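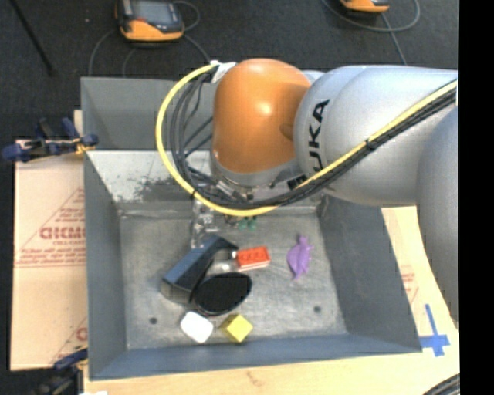

How to empty, clean and check a large metal bin

This page is for people who have one big metal bin in the workshop and want to keep it in good order. I mean the type with sloping walls, where the things slide down and stay together on the floor of the bin. The same steps are good for a smaller bin, only you will finish sooner.

The work takes me 58 minutes when the bin is not very dirty. The first time it was a whole afternoon. Please do not start it shortly before you must go home, as I did.

What you need

Two plastic trays with a low edge
A soft hand brush and a small dustpan
Four or five cotton cloths
A bucket of warm water with a little dish soap
A second bucket with clean water
A flashlight
A nylon scrubbing pad (not steel wool)
Thin work gloves
A pencil and a piece of paper

If you like to use a bought cleaner, I have a bottle of Brelden metal cleaner and it works well on old grease. For normal dust the dish soap is enough.

Step 1. Make the place safe and free

Everything that moves near the bin must be switched off and locked before you put your hands inside. Follow the rule of your own workshop for this, also when you want to take out only one piece. Then clear the floor where you will stand. You will lean over the edge many times and you do not want to step on a cable or a box.

Step 2. Take the things out

Put on the gloves. Take the objects out one by one and lay them in the trays. Things you want to keep in the bin go in the first tray, and things which came there by mistake go in the second. Do not throw them into the tray, small parts jump out easily.

When only a small collection is left on the floor of the bin, many people push it in a corner and clean around it. I did this for a long time also. Under those last pieces there is always the most dirt, so please take out all of them.

Look carefully in the line where the sloping wall meets the floor. Washers and thin flat pieces like to stay there. With the flashlight held low, almost lying on the metal, you see them by their shadow.

Step 3. Brush

Start with the upper panels, then the sloping walls, then the floor. The dust falls down, and if you do the floor first you must do it again. Brush always toward the front, where you can reach with the dustpan.

If your bin has holes in the floor, look what is underneath before you begin. In the bin above there are two round holes near the front, one left and one right. I lay a tray below such holes, or I close them from inside with a folded cloth. Once I lost 6 small screws this way and found them in November, when we moved the bench.

Step 4. Wash and dry

Make a cloth wet in the soap water and press it out well. It should be damp and not dripping. Wipe from top to bottom again. For a stain that does not go, leave the damp cloth on it for a few minutes and then rub gently with the nylon pad. On brushed metal rub in the same direction as the streaks.

After this wipe with clean water, and then with a dry cloth. The corners need a second dry cloth. Leave the bin empty for 36 minutes, or until your finger feels nothing wet in the corners.

Step 5. Check the surface

Now is the best moment to look for damage. Dark scuffing on a wall and scratches on the floor are normal for a bin that is used. Try to feel them with your hand in the glove. If the place is smooth, write it on the paper and leave it. If there is a sharp edge, it must be filed before the things go back.

Check also each edge of the holes, and whether the panels still meet closely. In a gap the flat parts can get stuck.

Step 6. Put the things back

Wipe every object with a dry cloth before it returns. Lay them with some space between them, not on one heap. For the objects in the second tray, find the right place the same day. In our workshop in Flestorside this tray once stood under shelf 2571 for the entire winter, and then we bought again half of what was in it.

How often

I brush the bin every week and wash it once a month. If you work with oily parts, wash it every two weeks. Keep the paper with your notes close to the bin, so next time you can compare the worn places.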